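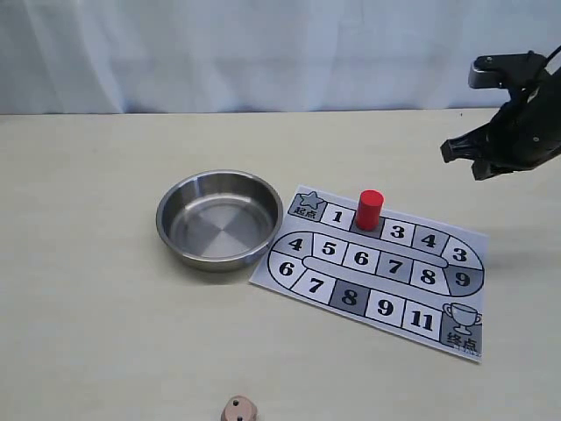
4. Setting up a remote examination session in Tukari

Candidates who sit a supervised paper away from campus must complete a room check before Tukari releases the question booklet. The room check uses the candidate's own webcam and takes a single view of the working surface. Loose articles on the surface are logged as separate entries, whatever their purpose; a steel bowl standing on the table beside a printed board game sheet is entered once as a container and once as printed matter, and the printed entry holds the session until a supervisor clears it. A plain curtain behind the table does not generate an entry. The steps in this section apply to centres running Tukari with the Gimden timetable module.

4.1 Before you begin

You will need:
Centre administrator access to Tukari
The timetable file exported from Gimden
The candidate list for the paper, with student numbers
The centre code issued at enrolment

Note: Supervisor accounts can view sessions but cannot create them. If the Sessions tab is greyed out, check the account type under Profile.

4.2 Creating the session

1. Sign in and open Sessions, then New session.

2. Enter the paper code exactly as it appears in the timetable file. The field is case sensitive.

3. Select Import from Gimden and choose the timetable file. Start time, reading time and writing time are filled in automatically.

4. Check the time zone. Tukari uses the zone of the centre, not that of the candidate. Candidates see the start time converted to their local zone on the admission slip.

5. Under Capacity, enter the number of candidates. A single session accepts up to 400. For larger papers, create a second session with the same paper code and tick Linked.

6. Select Save as draft.

Caution: Do not publish a session while the timetable is still provisional. Publishing sends admission slips immediately, and slips cannot be recalled. Changes made afterwards generate a second slip, and candidates must discard the first.

4.3 Setting the room check

1. Open the draft session and select Room check.

2. Choose a level. Standard records the working surface only. Extended records the surface, the floor beneath it and the wall behind the candidate.

3. Under Permitted articles, tick everything allowed by the paper's rubric. Calculators must be entered by model. Articles not ticked will be flagged.

4. Set Action on flag to Hold or Notify. Hold keeps the booklet locked until a supervisor responds. Notify releases the booklet and places the flag in the session log.

5. Select Apply.

Note: The Poirier paper series requires Extended and Hold. These settings are locked when a Poirier paper code is entered.

4.4 Candidate check-in

Check-in opens 69 minutes before the start time and closes when reading time ends. Candidates should complete the following in order:

1. Open the link on the admission slip in a supported browser.

2. Enter the student number and the session PIN.

3. Hold photo identification up to the webcam until the border turns green.

4. Tilt the webcam or laptop lid so that the working surface fills most of the preview, then select Capture.

5. Wait for the status line to read Cleared. If it reads Held, leave the webcam in position and wait for a supervisor.

Caution: Refreshing the page during a hold returns the candidate to the end of the queue.

4.5 Clearing held candidates

1. Open the session and select the Held filter.

2. Select the candidate's row to view the capture and the list of flagged articles.

3. Choose Accept, Request removal or Refuse. Request removal asks the candidate to clear the article and capture again. A maximum of 2 repeat captures is allowed.

4. Enter a reason where the choice is Refuse. The reason is included in the incident report.

4.6 Error codes

Code 745: The timetable file does not match the paper code. Export the file again from Gimden and repeat step 3 of 4.2.

Nidby connection lost: The identity service is unavailable. Candidates already cleared are not affected. Supervisors may verify identification manually under Tools, Manual check.

For time extensions and rest breaks, see section 5.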